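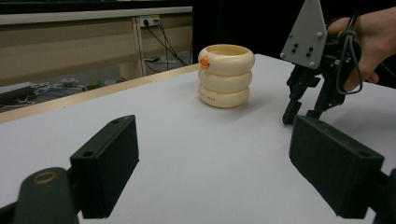

Brirkenov is a contract packing and kitting company. We receive goods in bulk from manufacturers and importers, sort them, inspect them, assemble them into sets and send them on to retailers, clinics and schools. Much of this work has always been done by hand at a bench, and a good deal of it still is. Over the past several years we have also introduced robots to parts of our operation, and the way in which we have done so has shaped the company as much as the machines themselves. Our employees teach the tasks. They do this at a white table with hand-held grippers, working with ordinary items such as a cream-coloured piece made of three stacked rings with a small orange tab at the top. The rounded sides of an object like that are familiar to anyone who has packed soft or curved goods for a living, and it is that familiarity we wish to carry over into our automated lines.

Our history

The company began as a small packing room serving a single customer, an importer of household goods. The founders, who had both worked in warehousing, took on inspection work when that customer asked for it, and assembly work followed. We moved to our present building when the original premises could no longer hold the stock.

We now employ 48 people and handle 1,075 separate product lines. Most of our customers have been with us for many years. Their orders vary a great deal in size, and a product that occupies an entire bench one month may not return until the following year. This variety is the reason conventional automation was never well suited to our floor. Fixed machinery performs best when one item is handled in one way for a long time, and very little of our work is like that.

The first robots were installed on the Piras line, which handles small, light household items packed in mixed sets. The Vusunel line, which handles larger items in single cartons, followed. A third program, Prolluvix, is our in-house training and demonstration program, through which employees record how a task is done before any robot is asked to attempt it.

How the work is organized

Each new task begins at the bench. A packer who already knows the product works through it with hand-held grippers in place of bare hands: approaching the item, closing on it, lifting it, turning it where needed and setting it down. The same movement is repeated with the item placed in different positions and facing different ways. These recordings are then used to prepare the robot for the task.

The person doing the demonstration decides how the item ought to be handled. Packers know which surfaces mark easily, which parts will come away if they are pulled and which items need to be steadied from the other side. Much of this knowledge was never written down in our work instructions. When we began to record it, we found that two experienced packers would often handle the same product differently, and that both methods were sound. Those differences are now discussed openly at the bench, and several of our written instructions have been revised as a result.

A task is released to the line only when the packer who taught it, the line lead and the quality lead have each agreed that it is ready. Any one of the three may send it back. At the time of writing, 43 product lines are handled in part by robots. The remainder are handled by people, and we expect that many of them always will be. Items that arrive in poor condition, short runs and anything requiring judgment about appearance continue to be done by hand.

What has changed for our employees

The effect of automation on the people who work here has been considerable, and it would not be right to describe it only in favourable terms.

The most evident change has been in physical strain. Packing light goods at speed is hard on the wrists and shoulders, and under the previous arrangement a packer could spend a full shift on one repeated movement. On the Piras line the most repetitive picking is now done by robots, and the packers assigned to it spend their time on inspection, replenishment, finishing and correction. Reports of wrist and forearm discomfort on that line have fallen. Demonstration work carries its own strain, however. A hand-held gripper is heavier than an empty hand, and holding it steady over a table for long periods is tiring. Demonstration sessions are therefore limited in length and shared among several people, and no one is assigned to them for a whole shift.

Job titles and pay have also changed. We created the position of task instructor for packers who have completed the Prolluvix program, with a higher hourly rate that applies to all hours worked and is not restricted to time spent on demonstrations. Five of our employees now hold the position. All were packers here before.

Some employees did not welcome the change. In the early months there was a widely held view that those who recorded their own work were helping to remove their own jobs. Management had not explained its intentions clearly, and the first schedule was issued without consulting the people named on it. Following a series of meetings with staff, the schedule was withdrawn and the following commitments were made in writing. They remain in force.

No permanent employee will lose a position because a task has been automated.

Participation in demonstration work is voluntary, and declining it has no bearing on shifts, pay or advancement.

Recordings are used to prepare robots for tasks. They are not used to measure the speed or conduct of the person who made them.

Employees whose duties change will be trained during paid hours.

The size of our workforce has not been reduced since the robots were introduced. The kind of person we hire has shifted somewhat. We recruit fewer people for short seasonal terms than we once did, and more for permanent positions. We recognize that seasonal work was valued by students and by families in the area, and we have kept a number of those positions open each June for that reason.

Our people

Dario Colombo is Director of Operations. He joined the company as a receiving clerk and later supervised the evening shift. He is responsible for the production floor, the scheduling of both automated lines and the final decision on which customers' work may be considered for automation. He also chairs the monthly floor meeting, which is open to all employees and whose minutes are posted in the lunchroom.

Darcy Te Moana is Head of Training and leads the Prolluvix program. Darcy worked as a packer and then as a line lead before taking on the role, and continues to spend part of each week at the bench. The program was rewritten under Darcy's direction after its first intake found the original material too technical. It is now taught almost entirely through practice, beginning with simple objects on a clear surface and moving on to customer goods only when the learner is comfortable with the grippers.

"People come in worried that they will need to know about computers," Darcy says. "What they need to know is how to pick something up properly, and they have been doing that for years. My job is to get them to slow down enough that it can be copied."

Safety

All robots on the floor work behind guarding and stop when an access gate is opened. Any employee may halt any line at any time and will not be asked to justify having done so before it is made safe. Faults are logged by the person who observed them, in that person's own words, and reviewed at the start of the next shift. New equipment is introduced first on the day shift, when the maintenance group is present in full.

Customers and community

Customers are told which parts of their order are handled by robots and may ask that a product be packed by hand. A small number do so, chiefly for gift lines and for goods with delicate finishes. The price is agreed in advance.

We receive visits from secondary school and college groups throughout the teaching year. Visitors are shown the receiving area, both automated lines and the training bench, where they may try a hand-held gripper under supervision. Groups should be accompanied by a teacher or instructor, and closed-toe footwear is required on the floor. Tours begin at 10 a.m. and last around 90 minutes.

Working with us

Permanent and seasonal positions are posted at the front office and on our careers page. No experience with robots is expected of applicants for packing positions. All new employees spend their first months in manual packing, whatever position they may later hold, and may apply to the Prolluvix program once that period is complete. Enquiries about employment should be directed to the Training office, and enquiries about new business to the Operations office.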